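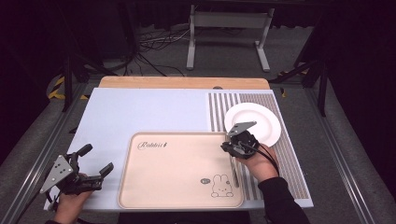
Table Setting Night Fills Up Fast in Bistley

06/03/2020

I went along to the place setting evening in Bistley thinking I'd stay for half an hour, take a few notes and get home in time for dinner. I stayed until they were stacking the chairs! It's the second one they've held (the first was in February, when the snow kept half the town indoors), and I can tell you that people around here have opinions about forks.

The evening is put on by Charito Lumbao, who ran the dining room at the old Fajardo guesthouse until it closed and now teaches table setting out of the back half of her shop in Praststead. She brings everything over in crates - plates, mats, trays, flatware, the lot - and every piece on the tables is something an ordinary household might have in a cupboard. No crystal, no folded swans. She told us right at the start that she wanted us setting a table we'd sit down at on a weeknight, and then she put us to work.

The setting that got the most talk was the simplest one. It has a striped placemat on the right in gray and white, a round white plate on top of it toward the back, and next to the mat a peachy beige tray with rounded corners and the word "Rabbit" written across one corner in a dark, curly script. There's a little line drawing of a face down in the opposite corner. I heard three different people ask where they could buy that tray, and Charito had to keep saying she'd only brought the one (she picked it up in Murndale years ago and hasn't seen another).

Her idea with the tray is that it holds whatever hasn't found its place yet. You carry your flatware over on it, put the plate down first, and then move each piece from the tray to the mat. It sounds fussy and it goes very quickly once you've done it twice. My own habit is to grab a fistful of forks out of the drawer and deal them out like cards, so I had some catching up to do.

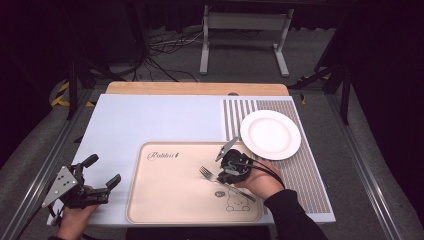
The fork on the "Rabbit" tray, with the white plate on its striped mat alongside.

The plate gave us more trouble than the fork did. Charito likes it set back a bit on the mat, with some stripe showing in front, and a fair number of us kept dragging it forward to where we'd eat from it. She'd come by, nudge it back two inches and move on without a word. Then there's the fork, which she wants on the left, straight up and down, lined up with the stripes. Striped mats are a great help if you've got a poor eye like mine - the lines do the measuring for you! The woman beside me from Praststead has switched all her mats to stripes since the February evening and says her kids can now set the table without being told twice.

We had 12 places to set between us, and then we swapped seats and did it over again with somebody else's leftovers. There was coffee, there was a very good lemon cake, and there was a long and fairly heated side discussion about whether a tray should stay on the table during the meal. Charito says it can if there's room. The man across from me says never. They had not settled it by the time I left.

Tickets cost nothing but there's a jar by the door, and the money goes toward new mats and a second set of plates. By the end of the evening the jar held $288, and I know that because I was handed it and told to count.

The next evening will be in the same room, with soup bowls and spoons added in. Space is tight, so if you'd like a seat, leave your name at Charito's shop in Praststead. Bring a placemat from home if you have one you're fond of, and she'll tell you what to put on it.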